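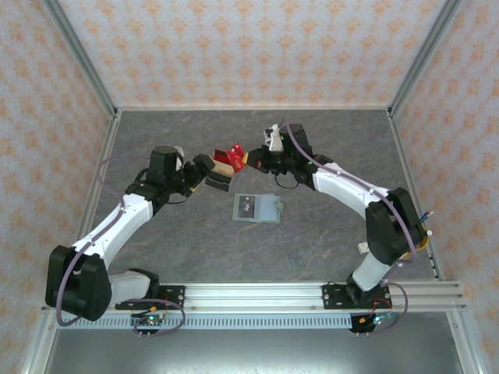

Chapter 4
Why Bread Rises (and Why Mine Didn't)

The first loaf I ever made could have held a door open in a gale. I'd followed the recipe to the letter, or thought I had, and what came out of the oven was a pale, heavy slab with a crust like a roof tile. I ate it anyway, with a lot of butter, because I was a student and flour cost money. It took me another two years to learn what had gone wrong, and most of what I learned is in this chapter.

We've spent three chapters on flour: what's in it, how it's milled, and why the bag marked "strong" behaves so differently from the one marked "plain". Now we get to add something alive. Yeast is a fungus, a single-celled one, and it wants much the same things you and I want on a cold morning (somewhere warm, something to drink and a bit of breakfast). Give it those and it'll get on with its work. While it feeds on the sugars in your dough it gives off carbon dioxide and a little alcohol. The gas gets caught in the stretchy gluten we met in Chapter 2, and up goes the dough.

Well, that's the short version, and it's fine as far as it goes! But it leaves out all the questions my evening students ask at Hirkell, where I've taught the beginners' baking course for longer than I care to admit. Why does the same recipe take an hour in August and half the day in January? Why does dough left in the fridge overnight taste so much better? And why on earth did it rise beautifully in the bowl and then sulk in the oven?

Let's take temperature first, since it causes more trouble than everything else put together. Baker's yeast is happiest in a warm room. Colder than that and it slows down, but it doesn't die, so a cool kitchen is never a disaster, only a wait. Too much heat is another matter. Most yeast cells are killed off in the mid-fifties Celsius, and by 53 degrees you're already doing them real harm. That was the secret of my doorstop, by the way. I'd read "warm water" and used water straight from a kettle that had boiled a few minutes earlier. Poor things never had a chance.

If you don't own a thermometer, use your wrist. The water should feel like nothing much, the way a baby's bath does. If you'd call it hot, wait.

Then there's salt. Salt slows yeast down, and people get terribly nervous about this, keeping the two on opposite sides of the bowl as if they might fight. Once everything's mixed they're going to meet anyway. In ordinary amounts salt does your loaf a favour: it tightens the gluten, keeps the rise steady and makes the bread taste of something. I once left it out completely for a class demonstration and the dough raced up, went slack, and baked into a loaf that tasted of wet cardboard. Do try it once. You won't forget it.

Sugar confuses people too. You don't need any. Flour contains enzymes that break its starch down into simpler sugars, and that's plenty for the yeast to be going on with. A spoonful will brown the crust and hurry things along a little, but a lot of sugar pulls water away from the yeast cells and slows them, and that's why sweet buns take such an age.

The long, cold rise deserves a section to itself and gets one (4.3). For now, just remember that gas and flavour are made at different speeds. In the fridge the yeast dawdles, while the other slow changes that give bread its tang and depth carry on. My own everyday loaf sits there for up to 200 minutes longer than it strictly needs, mostly so that I can go out.

Before you read on, have a go at this. You'll want two jam jars and a marker pen.

Mix 251 grams of strong white flour with enough tepid water to make a soft, sticky dough, adding a teaspoon of dried yeast. Halve it, drop one half in each jar and mark the level on the glass. Put one jar somewhere warm and the other in the fridge. Look at them every half hour and write down where the dough has got to. Keep going until the warm one has doubled and begun to sink back, then smell both jars and note the difference. Don't throw the dough away at the end! Knead in a pinch of salt, roll it thin and cook it in a dry frying pan.

Keep your notes handy, as we'll be using them to draw a graph in 4.2.

Questions about this chapter? Write to the publisher, Ledis, using the contact form.
© Ledis. All rights reserved. | Contact | Back to top
We use cookies to remember your place in the book. Accept | Settings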